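Zeltunwood Roof Tent, two-person model

For long roads and remote camps, you need a tent that opens quickly and stays quiet in the wind. The Zeltunwood is made for drivers who change camp almost every night. It goes on most roof racks and folds to a flat pack under a grey travel cover. The weight is 41 kg with the ladder.

The fabric is heavy cotton canvas, so it breathes well on warm nights. Both side windows have fine mesh against sand flies. Please let the canvas dry fully before you close it for more than 2 days, otherwise it can get marks – we cannot change it under the guarantee for this reason.
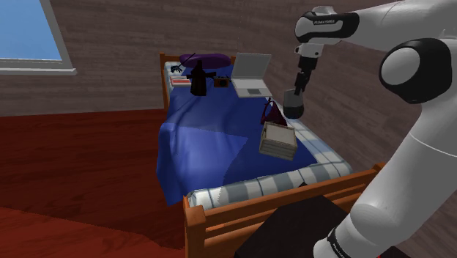 Can I drive on corrugated gravel with the tent on the roof?
Gravel is fine if the rack is rated for off-road load and you check the four clamps each morning. After the first 1000 km, tighten the bolts again with the key in the bag.

The track from Bisthorpe to Julton was our test road last November. Edem Ankrah drove it with two tents of this model and changed only one strap.

Spare parts: ladder feet, cover straps, mesh panels, clamp set. The clamp set fits the older Flanagan rack also. Delivery of spare parts is 29 dollars to any address on the mainland.

Questions about fitting: ask for Prasetyo Santoso at the Julton shop.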